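Progress report: moving project tracking to Ploratell
Prepared for the operations director, Derneck
Jan 15, 2025

Status

The move off the old ticket system is mostly done. Of the 3,771 open and archived items we started with in August, all but 80 are now in Ploratell. The ones left over are almost all old change requests with attachments in a format the importer rejects. We are opening those by hand and saving the attachments again before we load them.

Support and QA have worked only in Ploratell since the second phase began. Development is split. The web team has moved, and the firmware team still keeps its sprint board in the old system because its build scripts read ticket numbers from there. Changing the scripts is a small job but it has to wait until the current release is out.

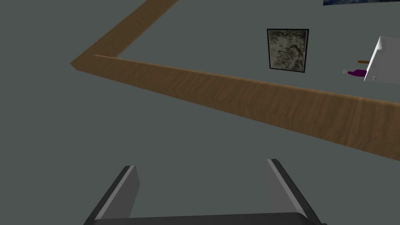 The importer dropped the "blocked by" links on any item that had been moved between projects more than once. We found this late, when a planner noticed that two dependent tasks had been scheduled for the same day. Roughly 300 items were affected. The links have been put back from the export file and spot-checked against the old system.

Time tracking

Ploratell's own timer is basic. It rounds to the quarter hour and there is no way to edit an entry after the week closes. We tried Fosa as an add-on for one billing cycle and it did what finance asked for, including the split between billable and internal hours. The drawback is a second login. Fosa says single sign-on is on its list but would not give us a date, so I have not counted on it in the plan.

Ko stays as the tool for the client-facing boards. Clients know it, and the read-only links work on a phone. A one-way sync from Ploratell runs every night. It fails now and then when someone renames a column on the Ko side - we have asked account leads to stop doing that, and the sync now sends an email when it can't find a column.

Training

Every team has had one session. Attendance was good apart from the night support shift, which will get its own session at a better hour. The most common question was how to hide fields people don't use. We cut the default task form from 24 fields to 10 and complaints dropped off after that.

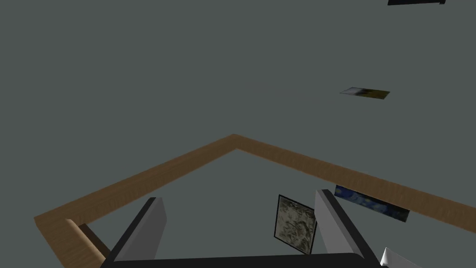 The support team lead wrote back on a draft of this report that the short form suits most tickets, but that "customer impact" should not have been one of the fields removed, and that agents are now typing it into the title. That is a fair point and the field goes back in this week for the support project only.

Budget

License costs are in line with the approved amount. We are paying for both systems until firmware moves, and the overlap will run one month longer than planned. The money set aside for outside help with the import has not all been spent and covers the difference.

Next steps

Finish the remaining items and close the import.
Update the firmware build scripts after the release, then move that team's board.
Decide on Fosa. I need a yes or no from finance before the trial seats expire.
Set the old system to read-only and keep one admin account for audits.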